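Zulau Community Forums
Avness Series > News and Announcements
Thread: Avness: Grasum delisting notice – discussion and guidance
Page 1 of 1 – 8 replies – 1,241 views

Hauwa Danladi
Moderator
Posts: 852

Members are advised that the publisher has posted a notice on the Avness support page concerning the handheld edition of Avness: Grasum. The edition will be withdrawn from sale at the end of March. Existing owners will keep the ability to download the game and its two expansion chapters. Online leaderboards will close on the same day as the withdrawal.

The notice does not mention the home console edition. Until the publisher says otherwise, please do not post claims about that edition as fact. Threads opened on the subject since Tuesday have been merged into this one.

Giang Sầm
Member

Thank you for merging the threads. May I ask whether the ghost data for time trials falls under leaderboards? The notice uses the word "rankings" in one paragraph and "shared records" in another.

Hauwa Danladi
Moderator

The wording is unclear and I have written to the support desk. I will post the reply when it is received.

Struan Dalgleish
Archive Section Lead
Posts: 756

The Archive Section wishes to place its position on record. We hold manuals, box inserts and demo cards for every Avness release up to Pakzad Rally. We do not hold a complete set of time trial records for Grasum, and after the closing date there will be no means of collecting them. Members who wish to contribute should write down their best times, along with the course, character and region of the game, and submit them through the form in our section.

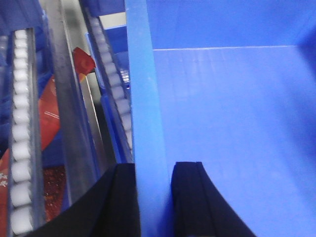 Submissions made by private message will not be processed. We had a considerable backlog from the Pakzad Rally closure for exactly that reason, and part of it was never entered.

Vinh Khương
Member

With respect to the Archive Section, I do not agree that self-reported times belong in a permanent record. They cannot be checked. A screenshot of the results screen should be the minimum, and a list without evidence will be quoted elsewhere as if it were official.

Struan Dalgleish
Archive Section Lead

The form has a field for screenshots. Entries without one are listed separately and marked as unverified. That has been the practice for several years.

Vinh Khương
Member

I am aware of the practice. The mark is a small gray letter at the end of the row, and most readers miss it. I would ask that unverified entries be placed on their own page.

Nghĩa Ung
Member

I support the request for a separate page, but I would object to leaving those times out. Many players in my region used the early version of the game, which did not save the results screen – once you pressed the button it was gone. Those players have notebooks and little else.

Giang Sầm
Member

The early version also timed the Harbor course differently. The clock started at the gate instead of the line. Will the form ask for the version number?

Struan Dalgleish
Archive Section Lead

It does not at present. I will have a version field added before the weekend. The separate page will be put to the section staff, and I cannot promise an outcome.

Hauwa Danladi
Moderator

The support desk has replied. Ghost data is included in "shared records" and will be removed with the leaderboards. Ghosts already saved to a handheld will continue to work offline. No answer was given regarding the home console edition.

This thread will remain open. Requests to trade or sell download codes will be removed.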